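gmarwat
We train the two arms on the plates task at Gronar with 525 demonstrations. 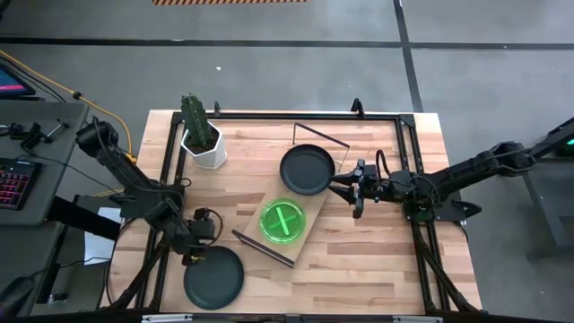
My question is about the mix – should I add the 800 from the older table?

stekcombe_b
No. Different table, different habits. We lost accuracy.

gmarwat
I am not so sure. The shelf is the difficult part for us.
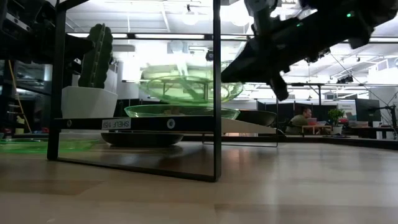 Shelf with green plates, low side view

babar_butt
I disagree with stekcombe_b. Mix them, but weight the new ones 2 to 1.
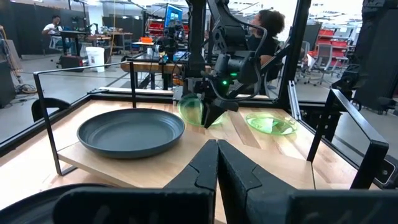 Wrist view, plate on the left half of the board

gmarwat
Thank you, I will try the weights in March.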